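Speaker notes: Flat-folding textile bags for storage and reissue
Dardo Mansilla
May 5, 2020

Slot is 19 minutes including changeover. Skip the section on hanging storage if the previous talk runs over.

Opening
State the scope first. The talk covers unlined cotton and canvas totes with two sewn handles. It does not cover zippered bags, padded bags, or anything with a stiff base. Those are in the Sperling handout, and I will take them in the hallway if people ask.

Background: the Jatari lending shelf gives out bags at the front desk and takes them back washed. Until last June they came back into an open bin and were stored as they landed. Problems recorded at the desk were handles knotted through each other, permanent diagonal creases across the print, and seams twisted at the base of the handle. None of these ruins a bag. All of them slow down issue, and a creased bag does not stack.

Slide 2, definitions
Read these out, do not paraphrase.
Body: the two main panels, sewn at the sides and bottom.
Mouth: the open edge.
Anchor: the stitched area where a handle meets the body. Usually a box with a cross in it, sometimes only two rows of straight stitching.
Drop: the distance from the mouth to the top of the handle when the handle is held up.
Front handle and back handle: named from whichever panel is facing up on the table. The names change when the bag is turned over. Pause on this point, it caused most of the confusion at Nosodport.

Slide 3, before folding
Empty the bag and turn it so the print is outside. Shake it once by the bottom corners. Lay it on a table with at least a bag's width of clear surface on each side. Smooth from the center out to the side seams, then down from the mouth to the bottom seam. Doing it the other way pushes slack toward the anchors, where it is hard to get rid of.
Check the side seams. On a used bag they tend to roll toward the front panel after washing. Roll them back with the flat of the hand before going further.

Slide 4, the handles
Main part of the talk. Allow 3 minutes.
The handles are handled one at a time. Fold the first one down over the body so it lies as a loop on the panel. It does not need to be pressed flat, but it must not cross itself. Take the second handle with both hands, one toward each end, and draw it out straight. Keep the pull level and even. If one hand leads, the mouth skews and the first fold will be off.
Straightening the handle also shows up a twist. A twisted strap will not lie flat under tension and shows an edge somewhere along its length. Let go at one end, turn it the right way, pick it up again.
Do not pull hard. Enough to take the slack out of the strap is enough. Old anchors on thin cotton will open if they are hauled on at every return.

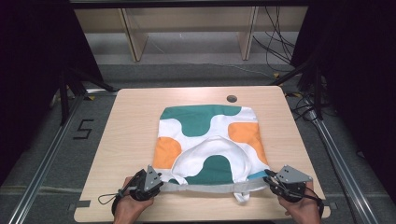
Which handle should be folded in first?
The front one, meaning the one attached to the panel facing up. The back handle can then be brought over it without lifting the body off the table.

Slide 5, fold sequence
With both handles lying on the body, fold the left third in, then the right third over it. Then fold from the bottom seam up to the mouth in two moves. The finished packet should be square enough to stand on its long edge.
Large printed areas: put the fold line beside a heavy patch of ink where possible. Thick ink cracks along a hard crease.
Mention that Fanotcombe folds in half lengthwise instead of in thirds. It is faster and gives a wider packet. Fine for deep shelves. Ours are shallow.

Slide 6, stacking
Folded edge outward, all the same way up. The shelf limit we use is 60 bags per bay. Above that the lower packets spread and have to be refolded. No rubber bands, they mark canvas. A cotton tape around each bundle is acceptable if it is tied loosely.

Slide 7, hanging storage (skip if short)
Hanging by both handles avoids creases but stretches the anchors on heavy canvas. Use it for bags that go out again the same day. Hook spacing figures are in the handout.

Questions
Likely ones: ironing (warm, from the inside, never over the print), damp bags (do not fold, hang until dry), gussets (push the gusset inward along its center line before smoothing the body).
Handouts are on the chair by the door. Leave the last slide up during questions, it has the fold diagram.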